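Quiénes somos

Jorkia empezó en un piso de dos habitaciones y con una sola plancha, que todavía funciona y que no dejamos usar a cualquiera. Maksym Onyshchenko venía de trabajar muchos años en la lavandería de un hotel de costa, y Lertchai Somboon había llevado la ropa de casa de una pensión familiar, la Nilsuwan, donde aprendió de su tía a doblar una sábana bajera sin ayuda de nadie y sin perder la paciencia (lo segundo, dice él, le costó más). Se conocieron porque los dos compraban el jabón en el mismo almacén y los dos se quejaban del mismo jabón.

Al principio hacíamos de todo: cortinas, manteles de bautizo, algún disfraz. Con el tiempo nos fuimos quedando con lo que de verdad nos gusta, que son las camas. Vestirlas, desvestirlas, lavar lo que llevan encima y devolverlo a su sitio doblado como es debido. Hoy atendemos 44 casas y apartamentos de Ollau y alrededores, algunos de temporada y otros de gente que vive allí todo el año y prefiere dedicar la mañana a otra cosa, cosa que entendemos perfectamente.

Trabajamos siempre en la propia casa cuando se puede. Nos gusta más así. Cada dormitorio tiene sus manías -- la ventana que da sol a las cuatro, el armario que no cierra si metes una manta de más -- y esas cosas solo se aprenden yendo. También vamos a casas a medio instalar, con las cajas por abrir, y quizá sean nuestras visitas preferidas, porque hay algo muy agradecido en dejar una cama lista cuando el resto de la casa todavía no lo está. 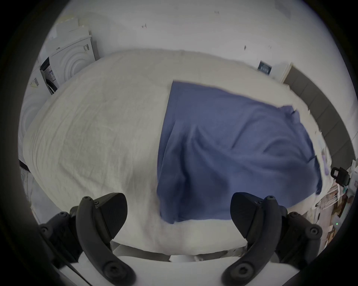

Con los nórdicos blancos somos un poco pesados, lo reconocemos. Un nórdico blanco lo enseña todo, cada arruga y cada prisa, y por eso le damos su tiempo: se sacude desde los pies, se reparte el relleno hacia las esquinas con la mano plana y se deja reposar abierto un buen rato antes de estirarlo del todo. La ropa de color la extendemos encima de la cama antes de doblarla, pieza por pieza, y así vemos si hay un hilo suelto o una mancha que se nos haya escapado. Maksym dobla en tres; Lertchai, en cuatro. Llevamos años discutiéndolo y hemos acabado por preguntarle a cada cliente cómo son sus estantes.

Para el lavado usamos la máquina de la casa si el cliente quiere, o nos llevamos la ropa a nuestro taller de la calle Imetis, donde hay una mesa larga, mucha luz y una radio que se oye regular. Por allí pasan nearly casi 1.000 piezas al mes en verano, entre sábanas, fundas y toallas, y bastantes menos a partir de noviembre, que es cuando aprovechamos para coser lo que se ha ido quedando en la cesta de los remiendos.

Ahora somos seis personas. Quien entra nuevo pasa sus primeras 3 semanas acompañado, sin prisas, aprendiendo las casas una a una, y solo después recibe sus propias llaves. Las llaves, por cierto, las guardamos en el taller con un número y sin dirección ninguna, y las devolvemos el mismo día en que alguien nos lo pide.

No tenemos permanencia ni cuota de alta. Si quiere que vayamos a ver su casa, llámenos o pase por el taller por la mañana, a partir de las nueve. La primera visita no se cobra y suele durar lo que dura un café, aunque con Lertchai puede alargarse un poco, sobre todo si le enseña usted un armario bien ordenado.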